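Two hands, one box of snacks

When I asked the lead at Turkus how you teach a robot to put a candy bar in a box, I was expecting to hear about code. What I got was an invitation to hold a gripper. "You just do it," the lead told me. "You do the job yourself, with the robot's fingers in place of your own, and you do it again and again."

I tried it, and I loved it! The grip feels strange for a few minutes (my first chocolate bar flew off sideways), and then your wrist starts to understand. The lead has watched plenty of people go through this. "Everybody squeezes too hard to begin with. Then they slow down, and that's when the recordings get good."

The team calls the packing job Stornatent, and it now has 1461 recordings. They began in December with remote control, sitting at a desk and steering an arm from across the room. I wondered why they had moved away from that. "We still use it for the tricky parts," the lead said. "But you lose the feel in your hand. On a good day of remote driving we'd get maybe a third of what we get by hand – and people went home tired."

Snacks sounded like an easy choice to me, and I was wrong about that. Wrappers shine, they crinkle, and they slide when you pinch a corner. "A wooden block is the same block every time," the lead said. "A candy in a twist wrapper never lands the same way. We want the robot to see that mess early."
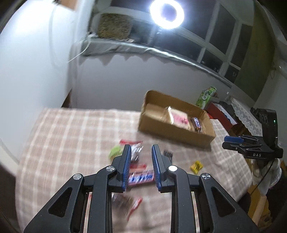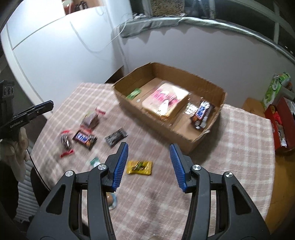 Packing snacks by hand: the open cardboard box on the checked cloth, with the blue finger pads up close.

What happens to a bad take?

"We keep some of them," the lead said, and got quite excited about it. A fumble followed by a calm second try can be worth more than a perfect run, because the robot will fumble too. Takes where the person gives up are thrown out. Of the first 700, the team dropped more than they like to admit.

Next on the list is a drawer that sticks. I've already asked if I can come back for that one, and the lead said to bring patience and short sleeves.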